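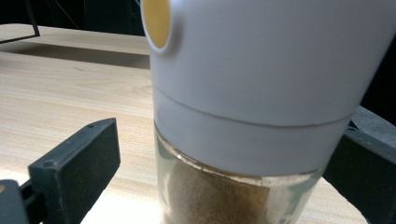

그림 1. 흰색 플라스틱 뚜껑과 투명 유리 용기로 된 양념통. 뚜껑에 둥근 누름 버튼이 있다.

식품저장학 개론 4주차 강의 노트
건조 양념의 보관과 수분 관리

1. 지난 시간 복습

수분 함량과 수분활성도는 다른 값이다. 수분 함량은 식품 전체 무게에서 물이 차지하는 비율이고, 수분활성도(Aw)는 같은 온도에서 식품의 수증기압을 순수한 물의 수증기압으로 나눈 값이다. 미생물이 자랄 수 있는지는 수분활성도를 보고 판단한다. 보통의 세균은 0.90 아래에서, 대부분의 곰팡이는 0.70 아래에서 자라기 어렵다. 건조 양념은 대개 0.60 이하로 유통되므로 저장 중의 문제는 부패보다 굳음, 향 손실, 변색 쪽에서 먼저 나타난다.

2. 굳음 현상

가루가 뭉치는 과정은 재료에 따라 다르다.

소금: 상대습도가 75% 정도를 넘으면 표면에 물이 붙어 결정이 조금 녹는다. 습도가 다시 내려가면 녹은 부분이 재결정되면서 알갱이 사이에 다리가 생긴다. 습도가 오르내리는 주방에서 소금이 돌처럼 굳는 이유다.
설탕: 원리는 소금과 비슷하지만 흡습이 시작되는 습도가 더 높다. 흑설탕은 당밀층의 수분이 빠지면서 굳으므로 방향이 반대다. 시험에서 자주 틀리는 부분이니 구분해 둘 것.
마늘가루, 양파가루: 당이 많고 비결정질이어서 유리전이온도를 넘으면 표면이 끈적해진다. 낮은 습도에서도 굳는다.
고춧가루: 굳음보다 변색이 문제다. 카로티노이드 색소가 빛과 산소에 의해 분해된다.

3. 용기 선택

유리는 수증기와 산소를 거의 통과시키지 않으므로 몸체로는 좋은 재료다. 다만 투명 유리는 빛을 막지 못한다. 고춧가루나 파프리카 가루를 투명 용기에 담을 때는 찬장 안에 둔다. 플라스틱은 종류에 따라 투과도 차이가 크며, 얇은 폴리에틸렌 봉지는 향 성분이 빠져나가는 속도가 빠르다.

실제로 수분이 들어오는 통로는 몸체보다 뚜껑인 경우가 많다. 나사산이 맞물리는 깊이, 패킹의 유무, 여닫는 횟수를 함께 본다. 끓는 냄비 위에서 통을 바로 기울이면 증기가 입구로 들어간다. 작은 접시에 덜어서 쓰는 편이 낫다.

4. 사례: 그루스티크(Grustik) 저장고

미르야나 부크체비치(Mirjana Vukčević)의 수업 자료에서 가져온 사례다. 그루스티크 저장고에서는 건조 양파가루 2,225봉을 같은 창고에 두었고, 3월 점검에서 34봉이 굳은 상태로 나왔다. 굳은 봉지는 모두 외벽 쪽 선반에 있었다. 밤에 외벽이 식으면서 그 주변의 상대습도가 올라간 것으로 해석하였다. 이후 선반을 벽에서 떼어 놓고 온습도 기록계를 벽 쪽에 하나 더 달았다.

같은 자료에 마린 스파히치(Marin Spahić)의 반론이 실려 있다. 외벽 쪽 물량이 입고가 가장 빨랐으므로 위치와 보관 기간의 영향을 분리할 수 없다는 것이다. 두 해석을 구별하려면 어떤 자료가 더 필요한지 각자 생각해 온다.

5. 실습 안내

조별로 소금, 마늘가루, 고춧가루를 각각 두 용기에 나누어 담는다. 한쪽은 뚜껑을 닫고 다른 쪽은 열어 둔다. 8일 동안 매일 같은 시각에 무게를 재고 실험실의 온도와 상대습도를 함께 적는다. 저울의 영점은 잴 때마다 확인한다. 빈 용기 무게를 빠뜨리면 계산이 되지 않으므로 첫날 반드시 기록한다.

흡습률(%) = (측정 무게 - 처음 무게) ÷ 처음 무게 × 100
두 무게 모두 용기 무게를 뺀 값을 쓴다.

보고서는 2,000자 이내, 그래프는 따로 첨부한다. 제출 마감은 5월 23일이며 강의 게시판에 올린다.

읽을거리: 교재 5장의 등온흡습곡선 부분. 다음 시간에는 이력 현상부터 시작한다.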